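Molon: progress report to Fontana, November

The bedroom tidying task has eaten most of this period, as our original timetable said it wouldn't. The method is to learn from recorded two-arm runs, with one arm minding the bag while the other goes after the rubbish.

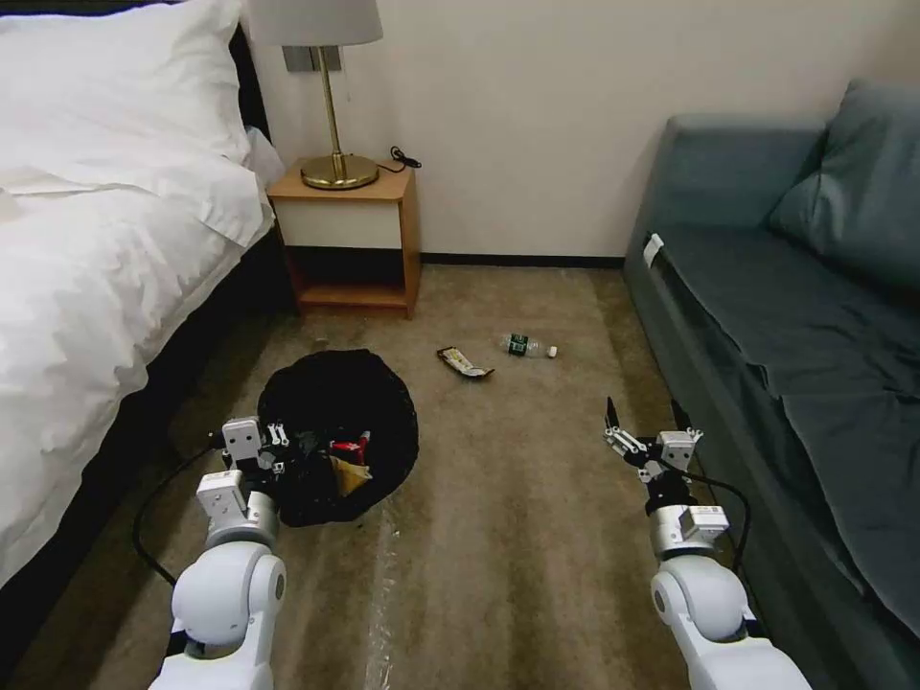
Figure 1. Left gripper at the rim of the bag, with a wrapper and a bottle still on the carpet.

We have now recorded 1026 runs at Rovbridge and kept 1000 for training. The other 26 taught us a good deal, mainly about patience. Soft black plastic remains the hard part, having no fixed shape and no wish to acquire one.
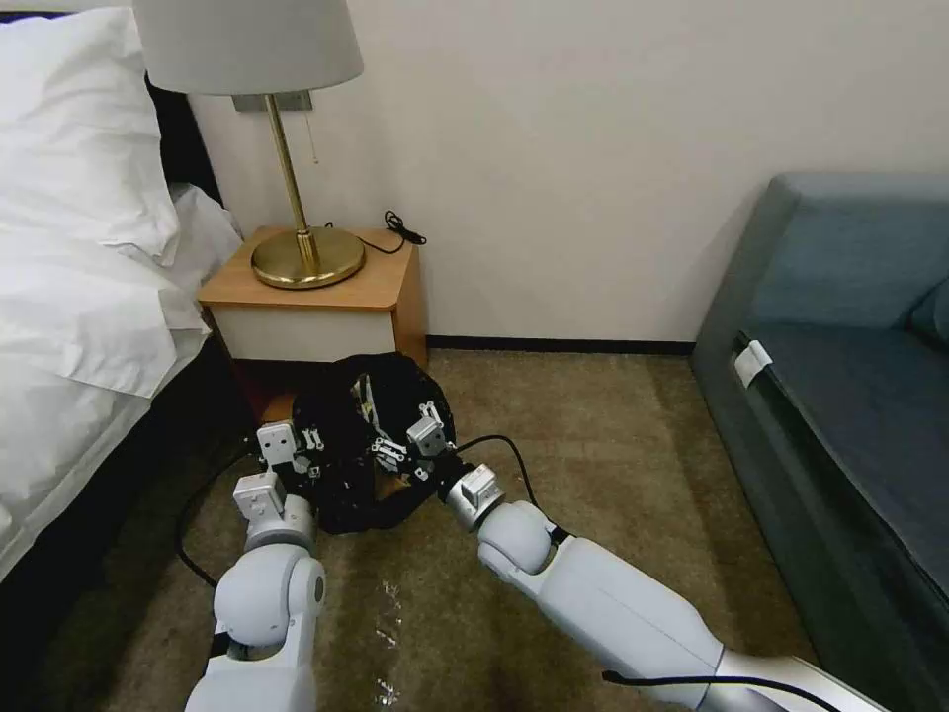 Figure 2. Both grippers on the black material in front of the nightstand.

Our first model, trained on 400 runs, treated the bag as a solid tub and was surprised every time. Kavgate, trained on the full set, plans its next move from where the opening is now.

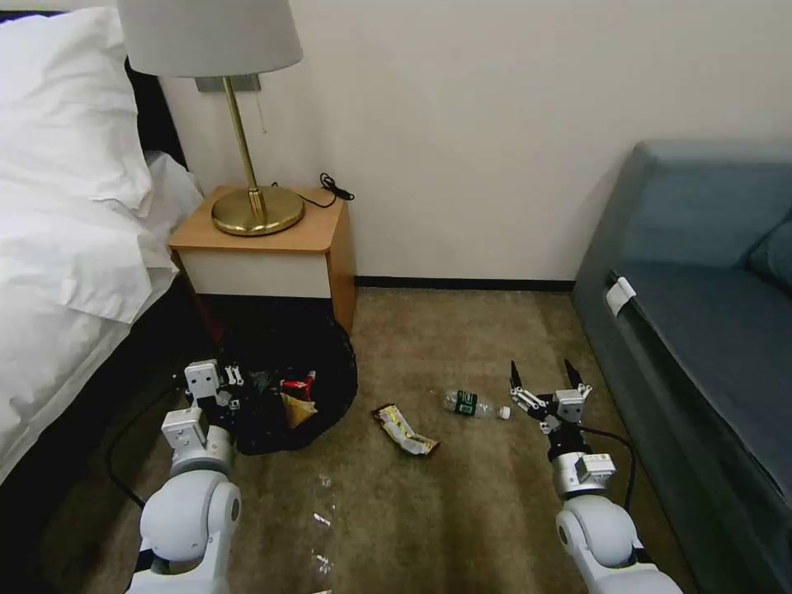 Bottles are still graded separately from wrappers, as they roll and wrappers merely sulk. We ask for 27 more hours of arm time to even up the two sets.

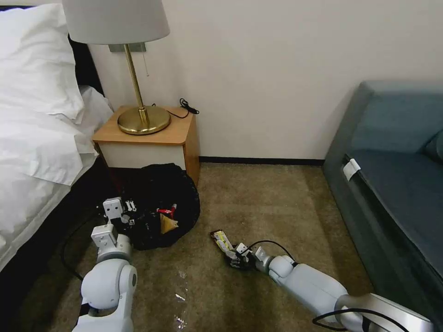
Reading time: 1 min

Thin wrappers need a low, nearly flat approach, and the wrist is slow to get there. A revised wrist limit goes in on Wednesday. Spending is on plan, apart from snacks, which we have listed under materials.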